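Packaging and Everyday Goods, handout 4
Bianka Mészáros
5 Nov 2019

Last time we read the Hanis leaflet on "right-sized" shipping. It says a smaller box saves material. Maybe. The leaflet compares one small box with one large box and leaves out whatever the small box traveled in. If the small one goes inside the large one, you have paid for both.

Keep the same doubt for inserts. Ritberg claims its slotted foam "fits 97 percent of products." Fits how? A grid of slots will hold plenty of things badly. Ask what was tested, and whether anyone shook the box.

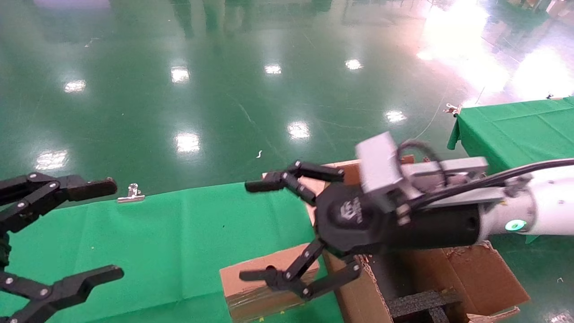

Small taped carton on the green cloth; open carton with black foam insert at lower right.

Look at the tape before you look at the cardboard. Clear tape wrapped over a small carton makes it harder to recycle and slower to open, and people add it mostly out of worry. Strömberg's guide calls extra tape "reinforcement." I would want a drop test before using that word.

Crumbs on the rim of a carton are weak evidence. Students like to write "the foam is breaking down." You can't get that from crumbs alone. Write "debris, source unknown" and move on.

For March: choose one box at home, list every layer, and say which layer you would remove first. Gendia's 1,000-point score sheet is optional. I don't trust the weighting.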